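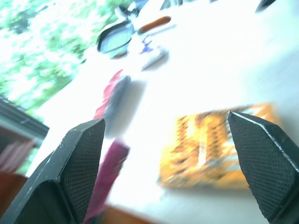 4. What the word "reboot" is doing

4.1 The label and its evidence

Earlier work on fan-edited episode guides has mostly taken their labels at face value. If a page says that a children's series is a reboot, the series goes into the reboot column, and the column is then used to argue that studios reboot more often than they used to. We are not convinced that this is a safe way to work. Before anyone asks why reboots have become so common, it would be good to know whether the people applying the label mean the same thing by it, and whether they had any source for it beyond their own impression of the first episode.

Our sample comes from Riledex, a reader-edited guide to animated television for children, as it stood in August. It holds 921 series pages that name at least one earlier series in their opening paragraph. Of these, 221 call the later series a reboot. The rest use "revival," "sequel series," "spin-off," "new season" or no term at all. We read the opening paragraph, the trivia section and the edit history of every page in the reboot group, and coded what each page offered as support for the term.

Only 35 of the 221 pages point to anything the production company said or published. Most of the others give a reason that the editor could have seen on screen: a changed voice cast, a new drawing style, a character who seems to be meeting an old friend for the first time. These are observations, and some of them are good ones. They do not settle the matter. A recast voice may be a sign of a new continuity or a sign that an actor's contract ran out, and a viewer at home has no way to tell the two apart.

4.2 The case of Dikstead

Dikstead shows how a label can harden. The series followed Gudlow, a stop-motion show about a harbor town, after a long gap, and moved the same characters into computer animation. The first version of its Riledex page called it "the new season of Gudlow." A second editor changed this to "soft reboot" on the evidence of a trailer. A third removed "soft" with the note "it's just a reboot, come on." That is the wording other sites copied, and from there it reached at least two student theses and one conference paper, each of which cites the site that copied it and none of which cites the page.

None of the three editors seems to have been careless. The trouble is that the show itself does not decide the question. Its opening episode has the harbormaster introduce herself to people she had known for years in Gudlow, which looks like a fresh start. Later on she mentions a flood that took place in the old series, and she gets the details right. Supporters of the reboot reading call the flood a nod to older viewers. Supporters of the sequel reading say the introduction was written for new ones. Both accounts work, and each can absorb whatever the other side brings up, which should worry anyone who wants to use the label as data.
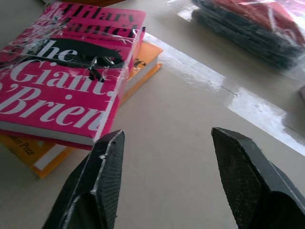 Figure 3. Hardcover of The Giant, O'Brien in clear plastic wrap.

The talk page for Dikstead is longer than the article. We looked in it for a point at which new evidence changed an editor's mind and did not find one. What ended the argument, as far as we can tell, was that the main sequel supporter stopped posting. The article has been stable ever since - and stability is exactly what some earlier studies have used as a stand-in for agreement.

4.3 Creator credits as a test

A more promising test has been put forward by Sriwong, who argues that the credit line can stand in for continuity. On this view, a series that credits the original creator "as creator" places itself inside the old work, and one that says "based on" places itself outside. The proposal has the merit of relying on something printed on screen that two coders can check. We tried it on our own sample and came away with doubts.

A creator credit of some kind is recorded for 716 of the 921 pages. In that group the wording does vary, but it varies by company far more neatly than it varies by kind of series. Tseng, the studio behind Dikstead, uses "created by" for everything it makes from older material, including a quiz program that shares nothing with its parent show except a theme tune. Other studios use "based on" even for plain continuations. A credit line is the end product of a negotiation, and a person may be named as creator of a show they never worked on, never saw in production and may not have liked. Reading a story decision out of it asks too much.

Sriwong, to be fair, expected some of this and suggests leaving out studios that use only one form of words. But once they are left out, what remains is small and made up mainly of short-lived series, so the result tells us little about the long-running franchises that the debate is about.

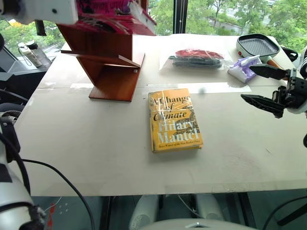
Figure 4. A Change of Climate by Hilary Mantel, hardcover with a yellow jacket, on a tabletop.

4.4 Season numbers

Season numbering is the other piece of hard evidence that is often brought in. If a show was announced as the next season of an old one and went out as season one of something else, the reasoning goes, then a break was made at some point in between. We accept that a decision was made. What kind of decision is less clear. Numbers are set for broadcasters and streaming menus, where a high season number is widely believed to put parents off. The belief may or may not be right (we know of no good test of it), but it gives a studio a reason to start again at one without changing a word of the scripts.

Sisay has suggested in correspondence that we are being too strict, and that viewers' own sense of a break is the thing worth measuring, whatever the studio had in mind. That is a reasonable project. It would need viewers, though, and preferably some of the children the shows were made for. The editors of Riledex are adults writing from memory of the older series, and several say so on their profile pages. A six-year-old who had never seen Gudlow could not have noticed that Dikstead left anything out.

For the counts in Section 5 we therefore treat "reboot" as a word that appears on a page and make no claim about the series behind it. Pages where the term was added and removed more than once are listed separately. The Dikstead page is among them, under the wording it carried on October 8, 2024, when we last checked it.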